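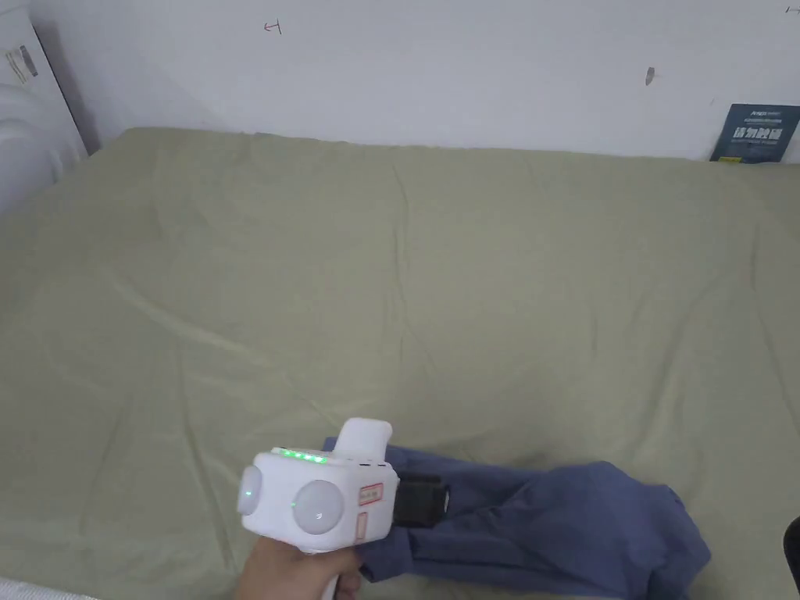 Hand-held gripper on a blue garment, bed station, Dromport.

Progress report: Pranditz equipment grant, second half
Thu 30 December

Stirnatness has now spent 83 per cent of the equipment budget. The remainder is held back for spare parts and for the decision on arms, which we would like to make in March.

At the last review we had 2 hand-held grippers on order. Both are in use at the bed station, mostly on clothing and bedding. Working by hand first has let us put off the larger purchase until we know what reach and grip the arms need. 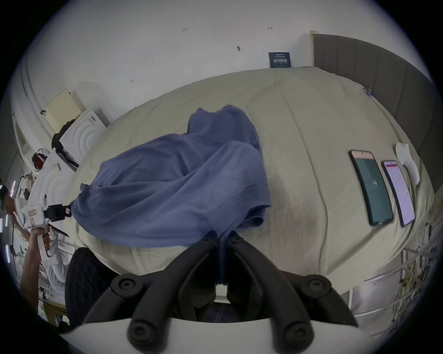
T-shirts take up most of the session time. Thin cotton slides out of the fingers more often than we had planned for, and the pads wear sooner as a result. We have moved money from the travel line to cover 5 extra sets of pads, and no increase in the grant is needed for this.

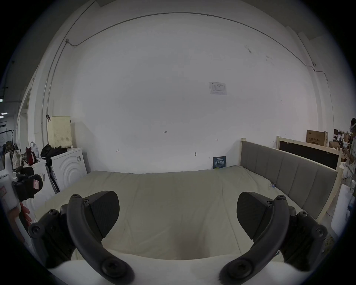

Gripper fingers open over the bed, with the padded headboard to the right.

Storage is a smaller matter, but it has a cost. The bed station shares its room with appliances and boxed goods, and an arm on a fixed base would need clear floor on at least one side. We have asked the Dromport site for a price on shelving and will send it on when it comes.
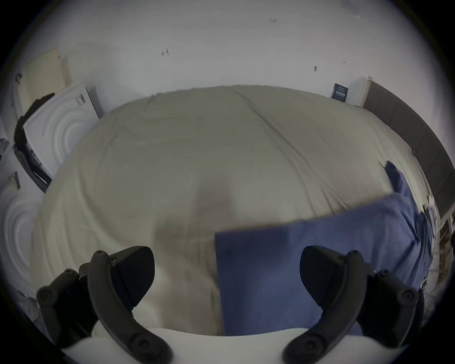

Larger flat pieces are slower to handle than shirts, and one gripper is seldom enough for them. That points towards a pair of arms — the dearer of the options in our first plan. The Ki software licence covers either choice and has been paid to the end of the grant.

Still open: the supplier's delivery time, the cost of service visits, and whether Pranditz will allow the spare parts money to be carried over. We need an answer on the last point before we order.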